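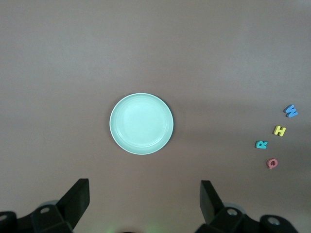 Why did the cellar read damp again in December? The outside drain at the Grarkisley end had silted up, and the water was standing against the wall until it found the joint below the old coal hatch.

Cleared it by 3 p.m. Two buckets of silt, mostly leaf and fine grit. Flow restored at once when tested with the hose. Meter on the north wall gave 747 before clearing, on the relative scale, which goes to 999. Floor by the steps gave 483. The Bisgaard manual says anything over 400 at depth should be logged, so both are logged.

Tuncay Uçar came over from Flomalthorpe to look at the joint. He thinks lime mortar, not cement, and no repair until the wall has dried back. I had planned to rake out and repoint this month. Postponed. He also disputes my figure for the fall on the pipe. I make it 1 in 40. He makes it flatter but had no level with him. To be measured.

Dehumidifier moved to the foot of the steps and set to continuous. Tank emptied before supper and again at bedtime. Hatch left open a hand's width during daylight, shut at dusk.

Supper late, soup and the end of the loaf. Read the Irnance survey afterwards. The plan shows a second gully under the yard which I have never found.

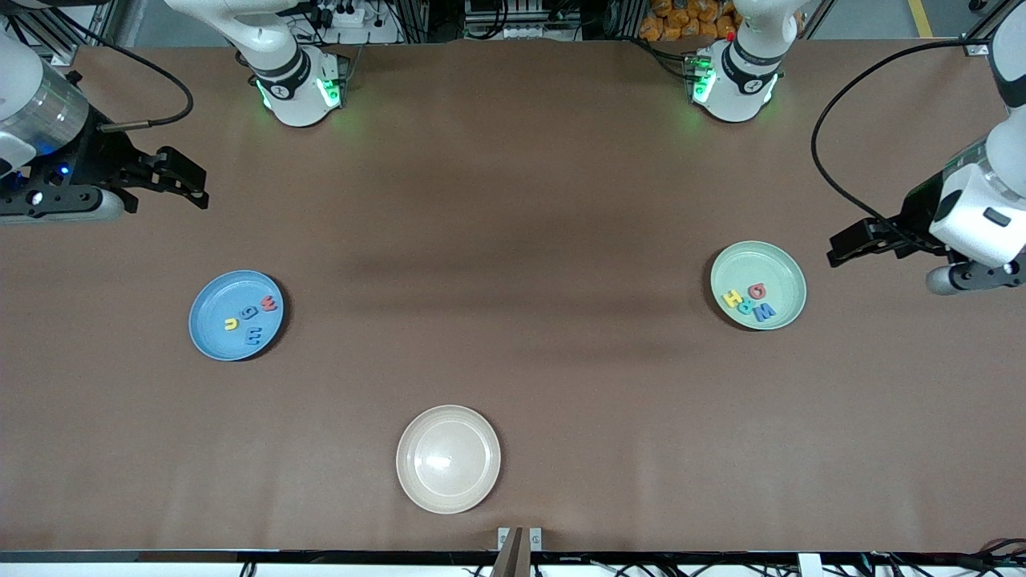
Tomorrow

Lift the slab nearest the water butt and probe for the gully. Borrow the long level. Read the meter at both points before breakfast, with the dehumidifier off. Order lime.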